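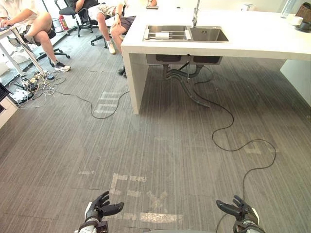
4.2 Drying and storage of cups and bottles

The Stiston survey covered shared kitchens on two floors of an office building with carpeted work areas next to the counters. Washing habits were dealt with in section 4.1. The present section deals with what happens to a cup, glass or drinking bottle between the end of washing and its next use, a period which earlier studies of shared kitchens have mostly left out.

Each washed item was logged once, at the first point at which it was left unattended. The log holds 399 items. Of these, 171 were left in a rack to drain and 158 were dried by hand and put into a cupboard. The remainder were stood on the counter, on a paper towel or on a folded cloth, or were carried back to a desk while still wet. Plates and cutlery were logged on a separate sheet and are treated in section 4.3.

Choice of place depended strongly on the shape of the item. Mugs went to the rack when there was a free space within reach and to the cupboard when there was not. Tall, narrow items behaved differently. A drinking bottle placed upright in a rack with closely set wires tends to lean, and staff at both kitchens reported laying bottles flat, although this slows draining from the neck. Racks of the open wire type (Figure 2) were preferred to moulded trays by most of those asked, the usual reason being that water does not collect under the rim. 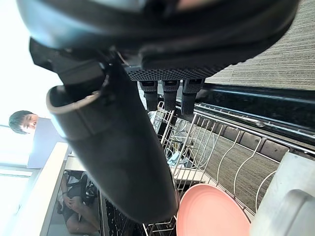
Clementina Bettencourt and Nuno Vilela
Clando Building Use Group

Figure 2. Wire dish rack.

Time on the rack was harder to establish. Items were checked at 10 a.m. and again at 4 p.m., so any stay shorter than the gap between checks may have been missed. Personal bottles were collected sooner than shared mugs, many of which stayed in place until someone else needed the space. Where a mug was moved by a person other than the one who had washed it, it went to the nearest cupboard – not always the one it had come from – and this accounts for much of the drift in stock between the two kitchens.

The Amaral checklist, used in the April pilot, recorded a rack as full when no further mug could be placed mouth down. We kept this rule for the main survey. It gives too high a reading where one bottle laid flat takes up the room of several mugs, and Parri (personal communication) has suggested scoring by floor area instead. His scheme was tried on the later sheets only and the results are not pooled with ours.

Total use of the two kitchens over the survey was put at about 2000 visits, from the door log. Visits that did not include washing were not followed further.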